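Loose bars in open bins: storage, crossing and access
Speaker notes, Solange Delorme
Slot: 20 minutes, questions at the end. Saturday, second session after lunch.

Slide 1. Title
Give name and topic. Say at the start that the talk covers short rectangular bars held loose in open-top bins. Long stock on cantilever racks is out of scope. So is bundled stock. Anyone who came for racking should go to the Drotesar session next door.

Slide 2. Where the material comes from
The Rirkine store holds cut bars between the saw and the assembly benches. Bars arrive in mixed order and leave in small lots. Before the change they were kept in pigeonhole shelving, sorted by job number. The shelving was full by midweek and half the openings held leftovers from closed jobs.

The store moved to open bins in April. There are 16 of them, on low stands, in one row along the inside wall. Mention the row because it matters on slide 6.

Slide 3. Two length classes
Bars are split into long and short at the saw. The class is carried by color. Reddish-brown is long, dark green is short. Color was chosen over end stamps because a stamp can only be read when the end faces the person looking. Color can be read from any exposed face.

Expect a question on color vision. Answer: the length difference is the backup. If the two classes had been closer in length, a second mark would have been needed. Bruvis uses a painted band for this and has published its scheme to its suppliers. Refer people to them for details and do not try to describe the band from memory.

Slide 4. How bars lie
Pause on this slide. Let people look before speaking.

A bar put down by hand in an open bin rarely ends up parallel to its neighbors. Three conditions come up again and again, and the rest of the talk uses these terms:

Overlap. One bar lies across another and covers part of an edge.
Offset. Two bars point much the same way but one reaches farther to one side, so the ends do not line up.
Wall-lying. A bar runs along a side wall with little clearance beside it.

Overlap sets the order of removal. The covering bar comes out first. Pulling the covered bar drags the upper one along and can turn it under a third. Offset is mostly harmless and gives a free end to take hold of. Wall-lying bars look tidy and are the slowest to pick up, as one long side is out of reach.
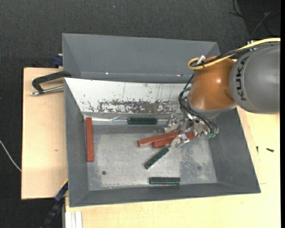 Gray bin with both colors. Overlapping reddish-brown bars toward the right, another reddish-brown bar along the left side.

Point first to the bars on the right. The one reaching farther left partly covers the upper edge of the other. That is overlap and offset in the same pair. Then point to the bar near the left wall. It stands apart from the pair, so nothing in the pair has to be moved to get at it, but the wall limits access on one side. Dark green bars are shorter, as on slide 3.

Do not discuss bin dimensions here. They are in the handout.

Slide 5. Mixed or separate
The obvious proposal is one color per bin. It was tried for a short period. Results:

Separate bins doubled the walking for any job that used both classes.
Short bars on their own packed down into a dense layer and were harder to lift than when mixed.
Long bars on their own overlapped more, with more than one bar trapped under the same upper bar.

The store went back to mixed bins with a fill limit. The limit is that the floor of the bin must be visible somewhere. It is a crude rule. It needs no scale and no tally sheet, and it can be checked from the aisle.

If someone asks for the separation data, say that the trial was short and the records cover picking time only. There is nothing on handling damage.

Slide 6. Access from one side
The row stands against a wall, so bins are reached from the front. A bar lying against the back wall is a longer reach than one against the front. Two people can work adjacent bins without getting in each other's way. With every other bin in use there is no contact at all.

The stands were raised once, by roughly 2 inches, after complaints about bending. A further raise was rejected because the far corner could no longer be seen by shorter staff.

Slide 7. Putting bars back
Most of the bad overlaps were traced to returns. A bar taken out, checked and found to be the wrong one was dropped back from rim height. The current instruction:

Lower the bar to the floor of the bin or onto the bars already there. Do not drop it.
Keep it clear of the side walls where there is room.
Do not stand a bar on end in a corner.
If the bar has no readable color, send it to the bench for measuring.

Kocabaş, who supply the bins, offered a divider insert for the same problem. One was fitted and removed again. Long bars had to be threaded in at an angle, and the divider itself counted as two more walls for bars to lie against.

Slide 8. Open points
Rim edges: no protection fitted so far. Under review.
Lighting: shadow at the front wall in the end bins. A second lamp is on order.
Lot tracing: color gives length class only. Heat and lot numbers stay on the paper traveler, and a bar separated from its traveler goes to scrap.

Slide 9. Questions
Leave slide 4 up during questions. Handouts are on the table by the door. Spare copies are in the blue folder.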